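Home | Products | Projects | Technical Library | FAQ | Contact

Frequently Asked Questions: Permeable Paving and Subsurface Drainage

What is the Plevden paving system?

Plevden is a range of interlocking concrete pavers with widened joints. Rainwater passes through the joints into a bed of graded stone, where it is held and released slowly into the soil or a piped outlet.

Where may it be installed?

The system is suited to parking areas, footpaths, courtyards and low-speed access roads. It is not recommended for fuel stations or for sites where chemicals are stored. The parking area at Culcombe, completed in April, uses 2,000 square yards of the standard paver.

Is a soil test required?

Yes. An infiltration test must be carried out at the planned depth of the stone bed before a design is issued. Where the soil drains poorly, an underdrain is specified.

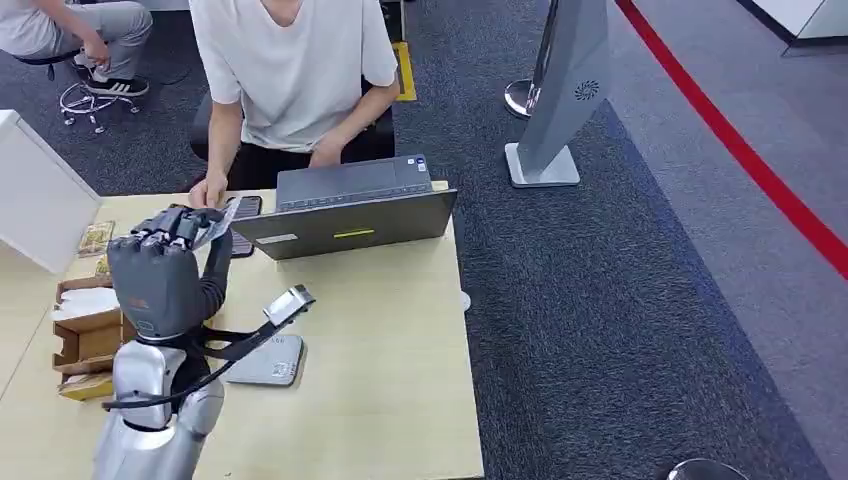
Test results should be submitted with the site plan and the expected traffic loads. Incomplete submissions are returned to the applicant without review.

What slope is acceptable?

The finished surface should have a slope of at least 2 percent where it adjoins a building, directed away from the wall. Steeper sites may need check dams within the stone bed -- please consult our technical staff.

How are the joints maintained?

Joints should be swept or vacuumed regularly and refilled with clean stone chips as needed. Sand must not be used, as it reduces the flow of water.

How are orders delivered?

Pavers are shipped on pallets holding almost 117 square feet each. The customer is responsible for providing firm, level access for unloading.

Filed under: Stormwater, Paving, Customer Support

Copyright Dimitriou Precast. All rights reserved. | Contact us | Back to top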